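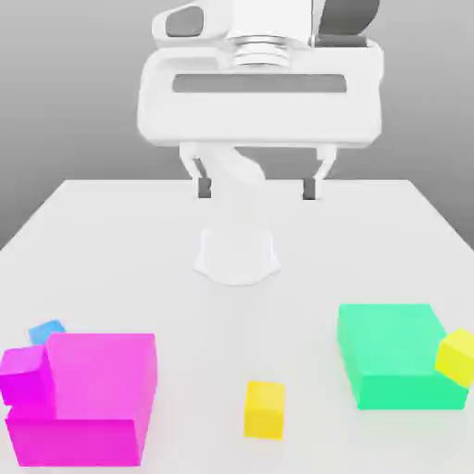
My state's Medicaid office wants every adult on the program to prove, twice a year, that they still don't have any money. The form runs 11 pages. It used to run 19, and the agency is very proud of the difference, most of which was achieved by shrinking the type. I have come to think of the renewal process as a pair of open fingers over the empty middle of a white table: well built, ready to grip, and with nothing underneath to pick up. The people it is supposed to catch, the secretly comfortable, mostly aren't there.

Who is there? My neighbor Hywel Trevor, for one. He drives a school bus, which means that in June his income falls off a cliff and in the fall it climbs back up. The form has one box for monthly income. Hywel wrote "depends" in it and lost his coverage for 2 months while somebody decided whether "depends" was a number. His blood pressure pills did not wait for the ruling. He paid for them with a credit card, so the savings to the public came out of Hywel.

The state could check most of this itself. It already has his wages, reported every quarter by the bus company. It has his address, to which it mails the form. Federal rules already tell states to try the data they have before they bother anybody, and mine does try, in the way I try to floss.

Severin Zwahlen, who represents the next county over and sits on the health panel, told a town hall that a little paperwork "keeps people engaged." I would love to see him engaged. Give him the 11 pages, a phone line that opens at 8 and fills by 8:05, and a fax number. Then ask him to list his assets, including burial plots.

I don't object to checking. Public money ought to be checked. But when a person is dropped over a missing page, the state has learned something about the page and very little about the person. Run the wage match first, call second, mail the form last, and keep people covered until someone has read the answer. Hywel's next packet is already on his kitchen counter. He is thinking of writing "still depends."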